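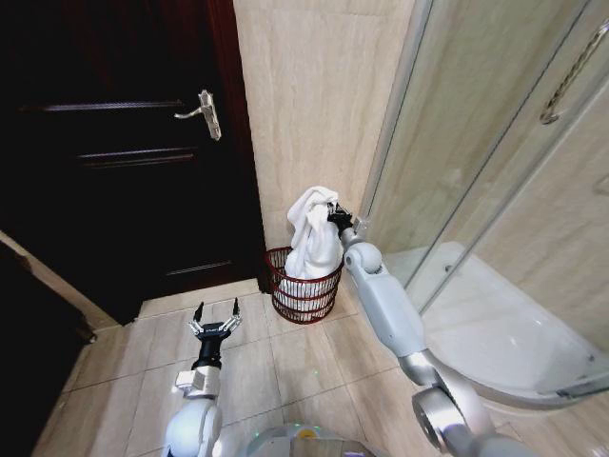 Thread on what I learned translating my first full book, for anyone thinking about trying it. I've been at it since November and turned in the last chapter this morning.

The book is a family novel set in a river town called Vesel. My editor at Bodura is Colin Treloar. He bought it on a 3-chapter sample, and the sample took me longer per page than anything that came after.

I started by translating straight through without reading ahead. I don't recommend it. A nickname in chapter two is a pun that pays off in chapter 40, and I had to go back and redo every line it appears in.

There are 59 chapters, most of them short. Short chapters are harder. Each one ends on a line that has to land, and English wants those lines in a different order.

I kept a style sheet from the first week. Names, street names, how each character says hello, who swears and how badly. By the end it was longer than some of the chapters. Start one on day one, even if you think you'll remember.

My daily target was 3000 words for the first couple of weeks. That was too many. I was fixing more the next morning than I was keeping. I cut it down and the total time went down with it.

Food words: leave more of them alone than you think. Readers can handle a soup they've never heard of. I had a long email exchange with Colin over one dumpling and we kept the original word, no italics.

Swearing: the opposite. Word for word, it comes out either silly or much too strong. I wrote out what the person was feeling and then what my uncle would say.

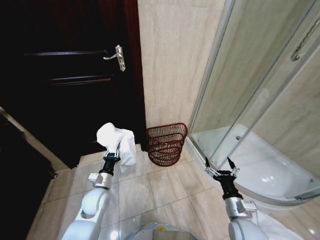

Plain physical description was the part I underestimated. The grandmother's house gets a full page of hallways and doors, and the author uses one word that covers handle, knob and latch. I had to choose every time. I started looking hard at ordinary doors to see what I'd call things. Take a dark brown one with grooves across it and a silver lever on a backplate. Is that plate part of the handle or its own thing? Do you say grooved or paneled? In the book she just "took the door by its hand," so I went with handle and moved on.

Dialogue got read out loud, all of it, twice. If I ran out of breath the sentence was too long. If I felt embarrassed it was usually the word "indeed."

The author answers questions, but slowly. I saved mine up and sent them in 2 batches. Half of them I'd solved by the time she wrote back. One of her answers was "I don't know either, do what you like."

Money, because people ask. I was paid per word with half up front. Get the schedule for the second half in writing. Mine is due on acceptance, so I'm waiting on Colin now.

Copyedits come next. After that I have a sample to do from a story collection called Jullov, all first person, with hardly any houses in it.

Happy to answer questions about contracts or style sheets. Slow on replies today, I'm going to sleep.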